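Astitent opens hand-guided teaching programme to partner sites

ARNMONT, April — Astitent has extended its Farna programme, in which people teach robots everyday handling tasks using hand-held grippers, to 13 partner sites. The work will run for two years.

Operators carry out each task themselves — picking up, turning and setting down household items — and the recorded movements are used to train robot arms.
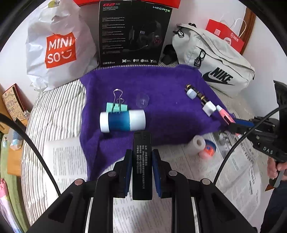 A hand-held gripper holds a narrow black box during a Farna session.

Aguiar, which manages operator training, has prepared 91 tasks for the first stage. New operators complete four practice sessions before recording begins.

Applications from further sites are open until June.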